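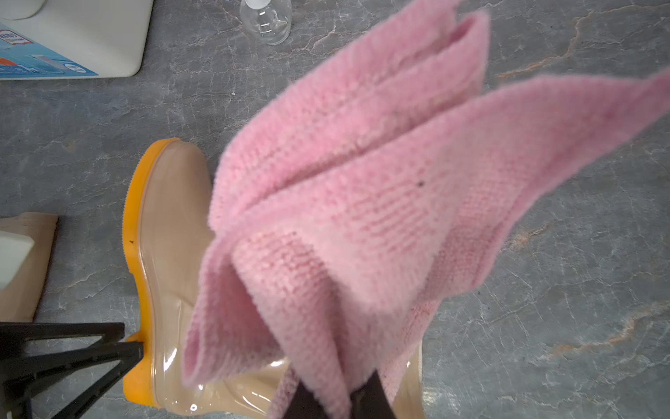
Since last week I am finally back on the grasp planner, after a long time in which I only repaired calibration scripts. I want to write down what I changed, partly for the readers who asked, and partly for me, because in April I will have forgotten all of it.

Our stack is called Bodari. It has a perception node, a planner, and a small program in the middle that decides which of the two arms gets which job. This program in the middle was written by me in one weekend and it shows. Its name is Jorkon, and Diệp Chu, who sits next to me, pronounces it like a curse.

## Cloth has no pose

For hard objects we do the usual thing. We find the object, we fit a pose, we take a grasp from a list. With cloth this falls apart at once. What is the pose of a crumpled cloth? For months I cheated and used the center of the colored blob, and the gripper went down there and closed. Sometimes it took a good fold, and sometimes it took only one layer and lost it on the way up.

Now the planner looks for ridges in the depth map. A ridge is a place where the cloth stands up a little and falls off on both sides, so that two fingers can come around it. I give each ridge a score from its height, its length and how much free space the fingers have. The best one wins. It is not a new idea, I took it from an old report that Azra Georgiev sent me, but the free space term is mine and I am a little proud of it.

The second change is in the wrist view. Before, we used the wrist camera only until the fingers closed, and then we ignored it. But a held cloth fills a big part of that image and hides what is under it, and the perception node believed that the hidden objects were gone. A boot that was half covered became a smaller boot, or no boot. So now there is a mask for "things I am holding", and everything behind the mask keeps its last known state with a timer. When the timer runs out, the fixed camera must confirm.

It took me 321 lines, with too many comments. Themis Vlachopoulos reviewed them and asked me to remove a joke in Greek, which I thought he would like.

## Shiny rubber

The boots are from the test set that we call Zindau. They are translucent, and the depth sensor hates them. On the shaft we get holes where there is a reflection, and sometimes the depth goes through to the surface behind. The orange sole is much better, it gives clean points almost always.

So I let the pose fit trust the sole first. The shaft only helps to decide the direction, and if the shaft points are nonsense, they get a low weight. This works well when the boot lies on its side with the sole visible. When the sole is turned away from the camera I have no good answer yet - Jasmina Vlachou proposed to use the second arm's camera for this, and she is probably right, but then Jorkon must learn to lend an arm, and it does not like to share.

The clear glass is worse, of course. For the small bottle I use only the cap, which is white, and I assume the rest hangs below it. Please do not tell my old professor.
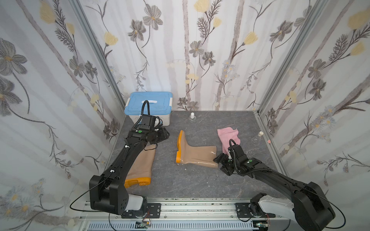
## Two arms, one rail

Planning for two arms was the part that cost me the most sleep. Each arm has its own planner process, and each one treats the other as an obstacle. The problem is the timing. If both plan at the same moment, both see the other in its old position, and both are happy, and both are wrong.

My solution is simple. An arm must reserve the volume it will sweep before it moves, and the reservation has a start and an end. If two reservations touch, the later one waits or replans. I set the replanning limit to 570 milliseconds, and after 2 failed tries the arm goes to a parking pose and gives the space back. Ryota Ebihara says that the railways solved this long ago with a token for each piece of track. I read about it in the evening and he is right, it is the same thing.

Still open:

- the cables are not in the collision model, only a fat cylinder around the wrist
- the reservation is too big for the long links, so one arm waits when it could go
- ticket 261, where a replan forgets the cloth in the gripper and plans as if the hand is empty

I will take the ticket first. Diệp has a branch with a soft bounding shape for held cloth, and on Thursday we will try to merge it with my mask.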